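Storage Losses in Citrus Sold at Small Retail Outlets
Project report, Food Supply and Distribution module

1. Background

Fresh citrus loses weight from the moment it is picked. Most of the loss is water passing through the peel, and the rate depends on air humidity, temperature, and the condition of the wax layer. Large chains hold fruit in cooled rooms until it goes on display. Small shops usually don't have that option, and their fruit stands at room temperature from delivery to sale.

The project compared losses at two outlets, Drosach and Mondden, both supplied by the wholesaler Forsberg. Drosach keeps its stock in a cellar. Mondden keeps it on the shop floor, next to a south window. Records were taken through July.

2. Material

Deliveries were mixed: large yellow fruit, small orange fruit, and a few other kinds that were weighed but left out of the analysis. Each crate was weighed on arrival and again at closing time, with sales subtracted from the till record.
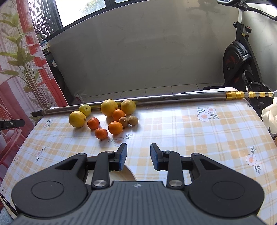 Forsberg objected at this point that a till record can't show fruit given away or eaten by staff, and that any such fruit would be booked as loss. The objection is valid. Both shops were asked to keep a written list of unsold removals, and the lists were used to correct the totals.

3. Results

Drosach received 3,285 kg over the period and Mondden 2,000 kg. Of the Mondden stock, 877 kg was small orange fruit, which lost weight faster than the large yellow fruit in every week recorded. This agrees with the surface area argument: a small fruit has more peel for each gram of flesh.

Mold was the second cause of loss. It appeared mostly in the bottom layer of the crates, where peel had been bruised in transport. At Mondden, crates were emptied into shallow trays in the third week, and fewer moldy fruit were removed after that. The change came late and was not planned, so no firm claim is made for it. 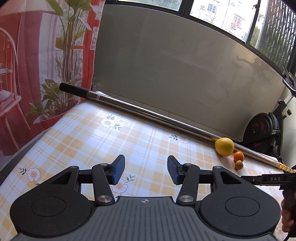

Humidity was logged with a Clorov meter at both sites, set to store 900 readings before overwriting. At Drosach the memory filled before it was read out, and the first days are missing. The remaining readings show the cellar air to be more humid at all hours — the gap was widest at 3 p.m.

4. Limits of the study

Two shops are too few to separate the effect of the room from the effect of handling. Fruit variety was not recorded by Forsberg on the delivery notes, so color and size were used for sorting. Scales at the two shops were checked against each other once, before the first delivery, and were not checked again.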